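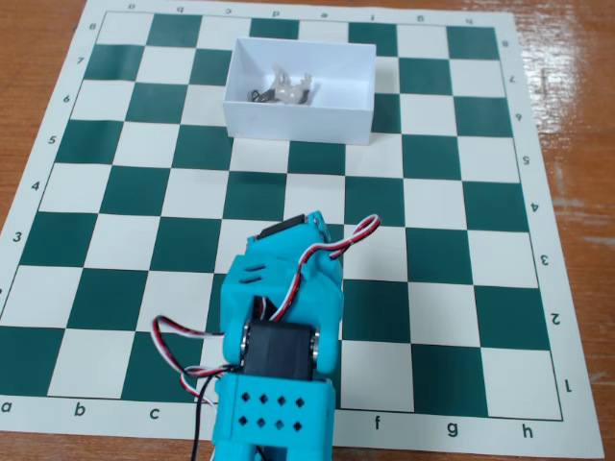
2 min read

Hollis Board Clearing Notes
Maintained by Callum Bellamy and Amber Bramwell
Last revised December 2020

Summary
Hollis is a set of written and photographic records of small items sorted on a tabletop. The work surface is a vinyl chess mat laid flat on a varnished wooden table. The squares serve as a position grid. An open white box on the mat holds the items.

Contents
records.csv: 1,023 rows, one per item placement
sessions.csv: 162 rows, one per session
items.csv: 22 item types, with short names
notes.txt: free-form remarks by session

Surface
The mat has eight files and eight ranks in green and off-white, with a wide off-white border. File letters and rank numbers are printed in the border. The letters along the far edge are upside down relative to those along the near edge. Always read squares from the near edge, file first, then rank.

Box
The box is rectangular, with thin walls and no lid. Its long side runs parallel to the ranks. In the cover photo it covers roughly files c through f on ranks six to eight. Box position is logged as the range of squares covered. Partly covered squares are included.

Known issues
Glare on the varnish can wash out the table surface beside the mat.
Translucent items are hard to separate from a white box floor. 19 rows are marked "unclear" for this reason.
Tangled items are entered as one row, with both short names in the item field.

Changes
January: column "square" split into "file" and "rank". Older scripts in Vumow need the combined column restored.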